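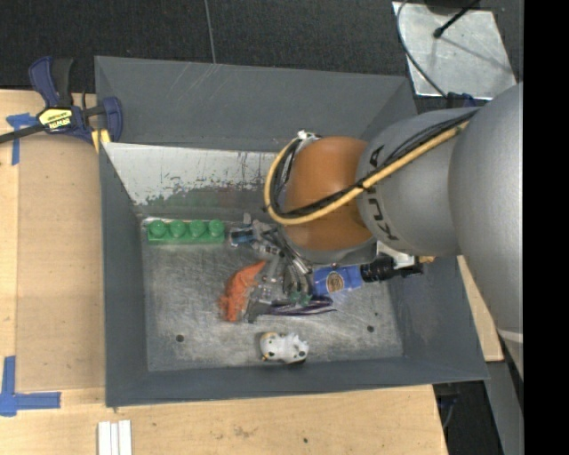

Can the Havent wool blanket go in a washing machine?
Use the wool cycle with cold water and a liquid wool detergent, and dry it flat. Please don't tumble dry it, even on low.

Havent Wool Blanket, Twin
Item 1706
Color: Oatmeal with charcoal stripe
In stock – ships within 2 business days

The Havent is a mid-weight blanket woven at the Sterstead mill from lambswool spun on the same site. It works as the middle layer on a bed in winter or on its own in spring and fall. The weave is a plain twill, brushed on one side only, so one face is soft and the other is smoother and slides more easily under a comforter.

The long edges are the natural selvage of the cloth. The short edges are folded and stitched with cotton thread. Earlier Havents had a satin binding, which tended to wear through before the wool did. If you have one of those and want the binding replaced, see Repairs.

Details
Fiber: 100% lambswool
Weave: twill, brushed one side
Edges: stitched hem on short sides
Size: twin only. For queen and king beds, see the Grisari, a heavier cloth on a wider loom.

Color
Oatmeal is undyed and varies a little from batch to batch. If you are buying a pair for two beds, order them together and we will pick from the same batch. The charcoal stripe is dyed and may give off a small amount of color in the first wash, so wash it alone that time.

Shedding
New brushed wool sheds. Expect loose fiber on dark sheets for the first few weeks. Shaking the blanket outdoors helps. Pilling where the blanket rubs against a footboard can be taken off with a wool comb – the Etim comb is the one we sell, but any fine one will do.

Storage
Wash or air the blanket before putting it away. Fold it loosely in a cotton bag. Plastic bags hold moisture and we don't recommend them.

Repairs
We mend moth holes and pulled threads on any Havent, whatever its age. Mending is free for the first 5 years with proof of purchase. Blankets must be clean when they reach us. Repairs received after October usually take longer, as the mending room is busy through the winter.

Returns
Unused blankets can be returned with the woven label and paper band still attached. Return shipping is paid by the buyer unless the item is faulty.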